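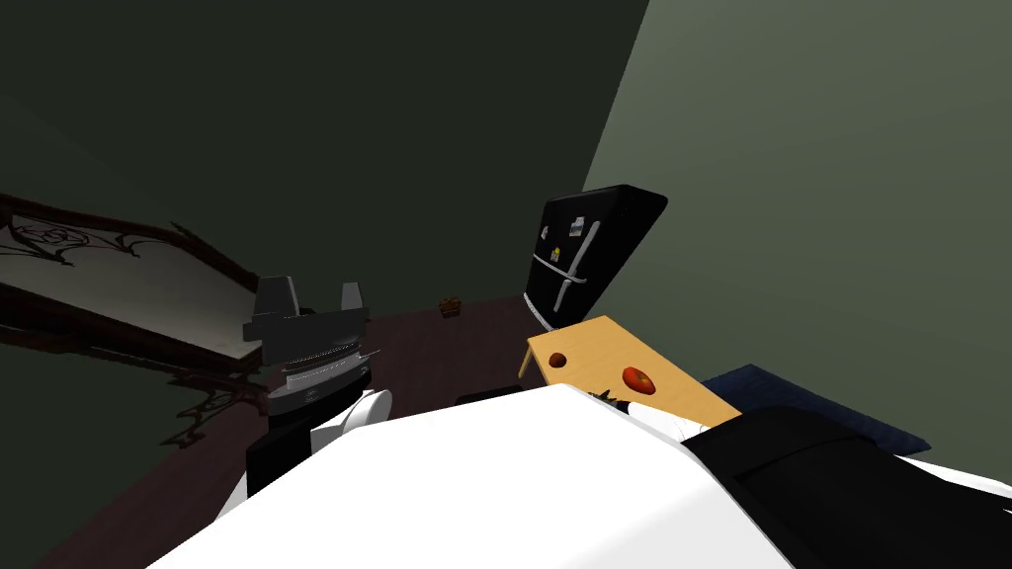

Mirror on the dark green wall, gripper pointing up.

Setting up your Clemix rain gauge and barometer

I've been logging the weather up here in Kiltudberg for 16 years, and the Clemix is the first station I've set up without swearing at it (well, hardly). Do the gauge first, while it's still light!

1. Push the post in until it stops wobbling. Keep it well clear of fences and trees, or you'll be measuring drips all August.

2. Drop the funnel on and twist until it clicks. Mine needed a good shove.

3. Check the little bubble level on the rim. If it's off, nudge the post and leave the funnel alone.

Caution: don't oil the tipping bucket. I did, and it stuck solid by teatime.

4. Bring the display indoors and hold SET until the height flashes. Type in your height above sea level in metres. I'm at 342, so yours will probably be lower, lucky you.

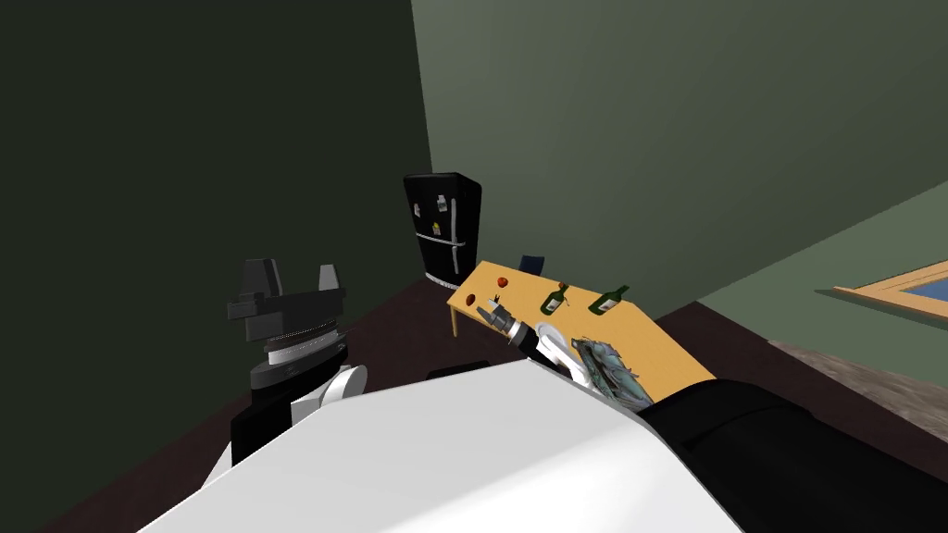
5. Press SET again for the pressure. If it shows anything miles away from 1000 on an ordinary grey day, go back and check the height, as I once put mine in as feet.

6. Pick channel 11 if your neighbour has a Rawat station, otherwise you'll get their rain as well as your own.

Note: the Jakamum batteries in the box are fine for summer, but I swap mine for lithium ones before the first frost.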